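Skileck Wash and Fold: Frequently Asked Questions

What are your hours?
The Weldu Street shop opens at 7 a.m. and closes at 8 p.m. Last drop-off is 15 minutes before closing.

How is the price worked out?
By weight, dry, when you drop off. The minimum order is 4 pounds. Comforters are priced by the piece.

When will my order be ready?
Most orders are ready the next day. In December please allow one extra day.

Can I ask for unscented detergent?
Yes. Tell us at the counter or write it on the ticket.

Do you pick up?
We pick up in Arkura and Suna on orders of 20 pounds or more. Leave the bag where the driver can reach it.
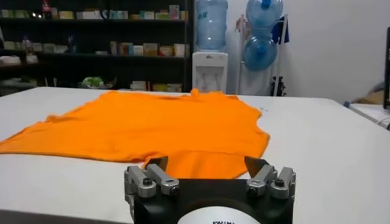 How should I sort my bag?
Keep new or strongly dyed clothes in a separate bag the first few times they are washed. We do not sort by color unless you ask. A bright orange T-shirt like the one spread out on the white table should go in with other brights, never with whites. Empty all pockets.

What if something is missing?
Call us with your ticket number. Unclaimed items are kept for 59 days.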